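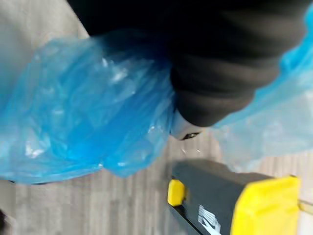
# Nadstead

Nadstead is my list of words people use for the stuff they throw out, and what their town calls the same stuff. I started it after moving two states over and finding out that my new neighbors say "rubbish day" for one truck and "trash day" for another. I had to know how far this went!

Right now it covers 65 towns and 8 kinds of waste. Everything sits in one plain CSV, so you can open it in whatever you like.

## What's in a row

- `town` — the short name, no county
- `item` — the thing being thrown out, in my words
- `local_word` — what people there call it
- `official_word` — what the town's pickup notice calls it
- `source` — `mail`, `notice` or `heard`

If a town has two local words for one item, it gets two rows. I tried cramming both into one cell with a slash and it broke every sort I ran, so please don't bring the slash back. 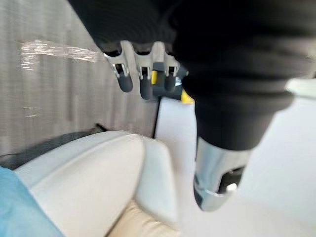

The `heard` rows are the shaky ones. Some came from me standing in line at the hardware store and writing on my hand (yes, really), and I've only kept them where a second person used the same word. If you want the cleaner set, drop them and you'll lose 50 rows, mostly yard waste.

## Using it with other tools

I sort everything in Fusano, which is a little table cleaner I wrote for an older project. You don't need it. Jetlow reads the file fine too, but it turns blank cells into zeros, so check `official_word` before you trust any totals. The Wiriya export is still broken — it eats the apostrophes, and there are a lot of apostrophes.

## Known gaps

Bags are a mess. "Sack," "liner," "carrier" and plain old "bag" overlap so much that I've lumped them under `bag` for now and kept the original word in `local_word`.

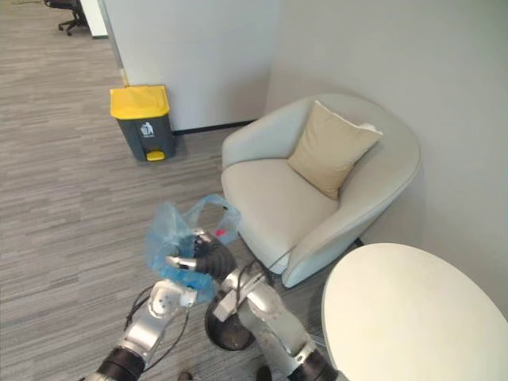

*Light blue plastic bag with loop handles. Filed under `bag`.*

I'd like to split that group in November, once I've worked through the rest of the mail. Corrections are very welcome, just tell me the town and where you heard the word.

Last updated 14 October 2020.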